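Newsletter > Floor Notes > Working practice

30/09/2022
By Gwion Llewellyn

Quick one this month, the bench rules have changed and half of you haven't seen the new sheet yet. It's pinned by the door at Andrade and there's a copy in the Remer folder. Main points below, read the sheet for the rest.

Speed first. Arms running near food or glass stay at 80 mm a second until the task has been signed off. After that 130, and that's the ceiling. Not a target. Mevari asked for faster and the answer is still no, at least until the stop tests are redone.

Layout. Tape the table before anything goes on it. Each item gets a section and goes back to the same section at reset. Tape that has lifted or gone wavy – replace it between sessions, not during. If you move a line, write it on the sheet with your initials. We lost most of an afternoon in September to a line somebody had shifted and not logged, and I'm still a bit sore about it.

Glassware. Fine to use, stemmed or not, but one person watches it the whole time and does nothing else. No phone. Chipped glass goes straight in the hard bin. Same for anything that's been knocked over, even if it looks ok.

Food. Fresh fruit cut on the day. Ice gets its own scoop, no hands, no borrowing the tongs. Anything a gripper has touched is waste, full stop, and yes that includes the lemon you were going to put in your tea. Wipe fingertips with the food-safe wipes (top drawer) before and after. The blue bottle is for tables only. Only tables!

Knives. Plastic only on shared tables. Thodoris Fragkou wanted an exception for the bread task and we talked it through and it's plastic there too.

Stop button. Within reach of the person watching, never behind the arm. Press it at the start of each session and check the arm really does stop, then tick the box. If the box isn't ticked the session doesn't count and will be pulled from the Stitedix log. Sorry but that's how it is now.

Cables. Keep them off the working area where you can. Where you can't, leave enough slack for the full reach of the arm and check it by hand with the power off. Seperate the power and signal runs please.

People. No reaching in while the arm is enabled. Not to straighten a cup, not for anything. Pause, wait for the light, then hands in. Two people on every session that uses glass or ice. If your second goes on break the session goes on break.

Sign-off is now 100 clean runs in a row at the slow speed, same layout, same items. Over 100 is fine, under isn't. A run you had to pause is not a clean run. Start agian from zero.

Old sheets in the recycling. Questions to me or Thodoris, or leave them under this item.

Comments

Marit: Does the fingertip wipe apply if we only change the tool and don't touch food?

Thodoris Fragkou: Yes, wipe it anyway. And the tick box is on page 2, people keep missing it.

benchrat: 100 in a row is going to hurt. Fair enough though

Odile P: Can we get a second roll of tape in the drawer, the current one is down to the cardboard

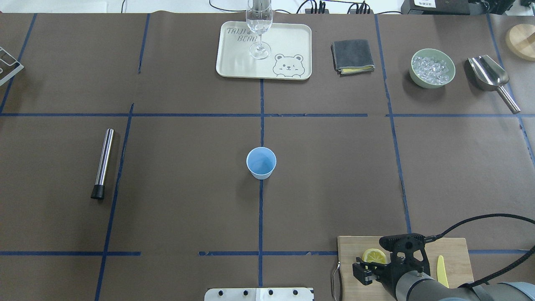 How long do we keep the signed sheets once a task has been approved?

Until the task is retired or the layout changes, whichever comes first, and then they go to Gwion for the archive box.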